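Larnent three-way power strip with individual switches
Reviewed by Danai Christodoulou
Category: desk and workshop electrics

I bought two of these in June to replace the older Economou strips on our work tables. The Economou units had a single rocker switch, which meant that turning off a lamp also turned off everything else on the same strip. The Larnent has a switch for each outlet, and that was the main reason for choosing it.

Build and layout

The body is a short block with rounded corners and a white finish with a slight gloss. It takes up much less of the desk than a long single-row strip and can stand at the back edge without getting in the way of paperwork. The switches are in light blue, in a column alongside the outlets, so it is clear which one belongs to which. The blue is pale enough not to draw attention on a white table.

Fingerprints show on the gloss under a desk lamp. A dry cloth removes them. Pencil marks need a damp one, with the strip unplugged first.

The cable is thin and white and leaves from one end. I would have preferred an exit on the long side, as the strip then has to lie with its length pointing at the wall or the cable has to be bent round. The bend is not tight, but it does take up space behind the unit. 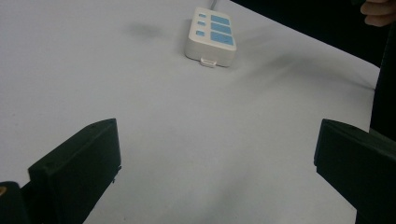
Switch action is firm, with a short travel and a definite click. I have not managed to turn one off by brushing against it, though a heavy book pushed across the table did catch the end switch on one occasion. There is no indicator light on my units. The on and off positions can be told apart by touch, less easily by eye from a seated position.

In use

One strip has run a desk lamp, a label printer and a laptop charger since it arrived. The other is at the packing table with a set of scales and a phone charger. Neither has become noticeably warm to the hand. I would not use a strip of this size for a heater or a kettle, and the leaflet supplied by Larnent says the same.

Bulky adaptors are the weak point. Two wide chargers will not fit in neighbouring outlets, so the middle one tends to be left empty. My colleague Rizwan Swati gets round this with a short extension lead - workable, but it adds another cable to the table.

Weight is low. When a stiff plug is pulled out one-handed, the whole strip comes with it unless it is held down. Stick-on rubber feet from Buninness improved this on a smooth, matt tabletop. They should have been in the box.

Compared with the Arby

The Arby strip we tested at the same time is heavier, stays put better and has wider spacing between outlets. It is also longer by 11 cm and has no separate switches. For equipment that stays plugged in all day I would take the Arby. For a shared table where items are turned on and off separately, the Larnent is easier to live with.

Good: compact, separate switches, clear layout
Less good: end cable exit, close outlet spacing, slides on smooth surfaces

Order code on my invoice was 1428. The same strip with a longer cable is listed as 1936, which I have not tried.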